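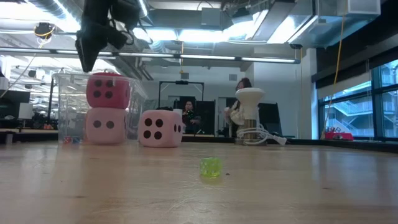
What happens to the packing staff when the sorting station is installed?
They stay on the line and their duties change. The station takes over the repeated picking and placing of small parts, and the people who did that work move to checking, restocking and setting up the next batch.

Hidlow Two-Arm Sorting Station
Supplied and supported by Nivuvum

The Hidlow station is a bench-mounted sorting and placing unit for firms that pack games, craft kits, school supplies and other goods made up of many small pieces. It is intended for workplaces where people and equipment share one room and where the products change several times in a working week.

How the Station Is Arranged

Two arms are mounted on opposite sides of a wooden table, each ending in a gripper. A black metal frame surrounds the work area, with rails along both sides. Product is presented on the open tabletop or in a clear plastic bin. Clear bins are recommended so that staff can check the contents from any side of the bench.

The station is commissioned with a mixed set of dice in different sizes and colors. Large and very small pieces are handled in the same session, as most customers pack both. Customers may substitute their own goods once the first acceptance run is complete.

Changes to Daily Work

Michalík, a packer of board games and classroom sets, placed its first Hidlow station in service in November. Before installation, each member of the packing team spent most of a shift filling trays by hand. The team now rotates through three duties: loading, inspection and batch setup. No member of staff remains on one duty for more than half a shift.

"The concern raised most often was whether hours would be cut," states Viera Kollár, packing supervisor. "Management gave a written answer before the equipment arrived, and the hours have been kept. What has changed is that my staff are now asked to make decisions. Some welcomed this at once. Others needed time, and two asked to remain at the hand-packing bench, which was agreed."

Hand packing has been retained at Michalík for short orders, gift sets and any product with a printed surface that marks easily.

Training

Each station is delivered with 15 hours of instruction for every operator. Sessions are held at the customer's own bench, during paid time, and are led by Danica Vrabec or Kai Kuhlmann of the Nivuvum training office. No background in programming is required. Operators learn to start and stop a batch, to change the product list, and to report a missed or dropped piece.

A printed operator manual of 57 pages is supplied with each unit. Additional copies may be requested in writing.

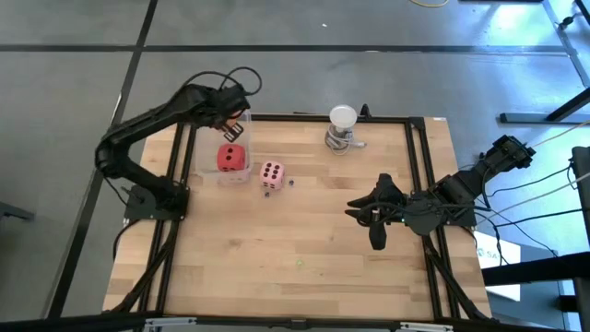
Duties That Remain With Staff

The following are carried out by trained employees at all times:

Approving the first tray of each batch
Removing damaged or unfamiliar pieces
Refilling and exchanging bins
Cleaning the tabletop at the end of the shift
Deciding when a batch is to be stopped

Any operator may stop the station without seeking permission from a supervisor. This provision forms part of the supply agreement and may not be removed by the customer.

Ordering Information

Hidlow Two-Arm Sorting Station, order code 935
Bostilance bin set, clear, order code 1000
Operator training: included
Table and frame: included

Site visits are arranged before any order is confirmed. Employers are asked to invite at least one member of the packing staff to the visit. Inquiries should be addressed to Elżbieta Wasilewska, Customer Installations, Nivuvum.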